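Skidis Wire Baskets (Set of Three) - Review

Posted January 22, 2025 in Kitchen Storage

I have been at war with my utensil drawer since we moved into this house. It's the wide one next to the stove, and it has eaten two plastic organizers, a bamboo expanding thing that never expanded far enough, and a ceramic crock I gave up on because every spatula I pulled out brought three friends along with it. So when my sister-in-law Juwita Hutapea told me she'd put her cooking tools in flat wire baskets and hadn't touched the arrangement in months, I ordered a set the same night.

They're the Skidis baskets, the copper-colored ones, three to a set. I paid $19 at Vemton, shipping included, and I've been using them since November. I love them! Let me get into why, and then into the couple of things that bug me, because there are a couple.

First, the shape. They're rectangles, plain and simple, and you'd be amazed how many storage baskets aren't. The last ones I bought (the Eston set, for anybody who remembers me complaining) had sides that sloped in so much that a long spoon would fit across the top and get stuck halfway down. The Skidis ones are roomy at the bottom, where you need it. My longest wooden spoon won't lie straight along the side, but it goes in on the diagonal with no trouble, and once it's in there the shorter spoons tuck in on either side of it.

Second, the mesh. The wire is thin and the color is warmer than I expected from the listing. It's a copper finish, mind you, nobody is selling you real copper at this price. But it looks lovely against wood, and you can see what's in a basket from the side without bending over it.
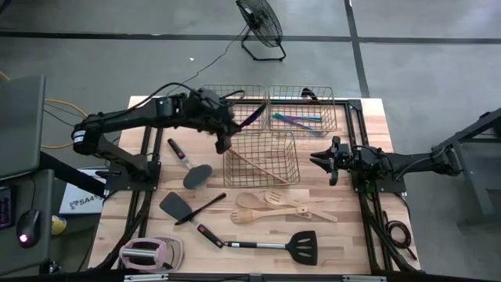 Photo credit: Osvaldo Siqueira

The sorting part is the fun part, so put on some music and dump everything out. Get it all on the table, all those spatulas and turners you forgot you owned, before a single thing goes into a basket. I did mine on a Sunday afternoon and found 11 spatulas. Eleven! Two of them were melted along one side and went straight in the trash. I also turned up a slotted turner I'd replaced last summer because I was sure it had gone to a potluck and never come home.

I sort by material. Wooden things get a basket to themselves, colored plastic goes in the next one, and the black tools with the metal shafts get the third. Teal and purple together in a copper basket is a very cheerful combination, by the way, and I don't think I'd have picked it on purpose. Juwita sorts by job instead (flipping, stirring, serving) and swears by it. I tried her way for a week and kept putting the slotted turner back in the wrong place. Try both and see which one your hands remember.

Now for the grumbles. The baskets slide. If your drawer has a slick bottom, they'll shoot to the back every time you open it with any enthusiasm. I cut up a Gunn drawer liner and put a piece under each one, and that fixed it for me. The liner was another few dollars, so figure that into the price.

Also, skinny things don't behave. Anything with a narrow handle can poke through the mesh if you drop it in end first - my cake tester did this on day one and I spent a silly amount of time wiggling it loose. I lay everything flat now. And crumbs fall right through, so the liner needs a shake every couple of weeks. On the plus side, the baskets rinse clean in the sink. I haven't run them through the dishwasher and I don't plan to, as the tag on mine said hand wash.

One more tip: measure your drawer before you order, including the height. Mine is 16 inches wide and I can only get two baskets in there side by side. The third lives on the shelf above the stove with the wooden spoons in it, and I've ended up liking it best of all, so no complaints from me.

Would I buy them again? I already did. A second set is sitting in the pantry holding tea boxes and packets of yeast, and my husband has been eyeing one of those for his batteries.

Rating: 4.5 out of 5. Half a point off for the sliding.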